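Gindska hand grippers, the pair – three weeks in

Bought the two-hand set from Briltico in November, third try after a cheap kit that kept slipping and a rental that never showed up. Quick notes, typing this between sessions so excuse the spelling.

Setup was fine. 20 minutes for the first one, less for the second. The manual skips the part about pairing left and right, so do the left first or you'll be starting over. Battery pack gets warm by the end of a long run, never hot.

What I use them for – small stuff, sorting and picking, demos for a robot arm policy. Mugs and blocks are easy for anything, so I went to jewelry pretty quick. Beads are mean. They roll, they tangle, and a thin bangle lying flat gives you almost nothing to grab.

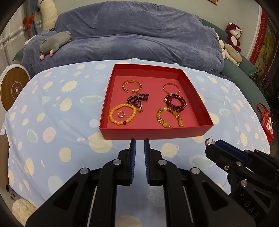 Jewelry box on the bedspread, both grippers in.

Pads are the best thing about it. Blue rubber on the inside of the fingers, enough give that I'm not scared of scratching anything. Bead bracelets come up first try most of the time if you go in over a bigger bead. Loose strands are slower, you pinch one bit and the rest drags along. Flat bangles I still miss alot. Tip the edge up with one hand, grab with the other – took me a whole evening to get that smooth.

Weight is ok for 30 minutes, then my wrist complains. Trigger is stiff out of the box and loosens up after 200 grabs or so. Wish the tips were a little narrower.

Software is the weak part. Nutance export crashed on me 3 times the first week, lost one good session. Update fixed most of it. Support answered overnight, short but usefull.

Spare pads cost too much for what they are. Order a set with the kit anyway, shipping on its own is silly.

Would I buy again – yes, the pair, not the single. Four stars. Fifth one when the export stops eating files.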